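Budget round closes in November and I've already had the same argument twice, so I'm writing it down once.

We should not buy the second arm. Not yet. Spend the money on hand-held grippers and on people's hours, and look at the arm again next year.

The arm is the thing everyone wants a line for. Sezer sent a very nice quote. Galico sent a nicer one. Both leave out the stand, the insurance, the spare fingers, the training day and the poor soul who has to sit next to it all afternoon with a hand on the stop button. Add those in and the price is a different price. Thiện Âu went through the Galico one with me line by line and we found 8 things missing — eight! — and that was before delivery.
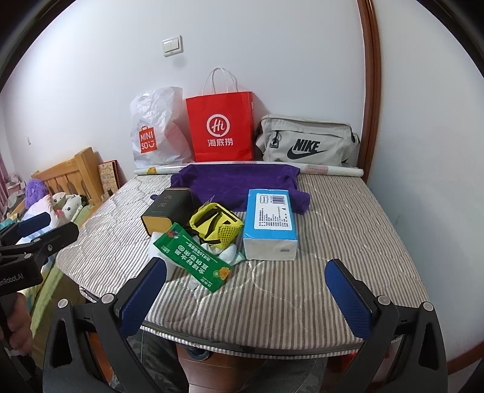

Meanwhile the work we are short of is ordinary stuff. Beds, shelves, bags, towels. Soft things, shiny packets, things that flop. An arm bolted to a bench in Fetham never meets any of it unless somebody carts it in, and then it's been tidied on the way and teh mess is gone. A pair of hand grippers goes in a rucksack and goes where the mess is.

I know the case against. People's wrists are not robot wrists. You collect all this and then need a machine to run it on anyway. Fair. But we have a machine, the old Borkitz, and it's idle most mornings. Wear that out first. If it becomes the bottleneck I'll sign for a new one myself and be glad to.

What I'd put in the plan instead:

- four pairs of grippers, plus two spare sets of finger pads (pads go first, always budget pads)
- 20 paid hours a week, proper rate, not "whoever is free"
- storage. We forgot storage last year and paid for it
- a bit left over for repairs, with no clever name on it

Last point and then I have to run. Equipment looks good in a report and hours dont, so hours get cut first. Every year. Then we have a lovely arm under a dust sheet and nothing to feed it. If the panel wants something to photograph they can photograph the Borkitz.

Comments to me before the draft goes up please — short ones.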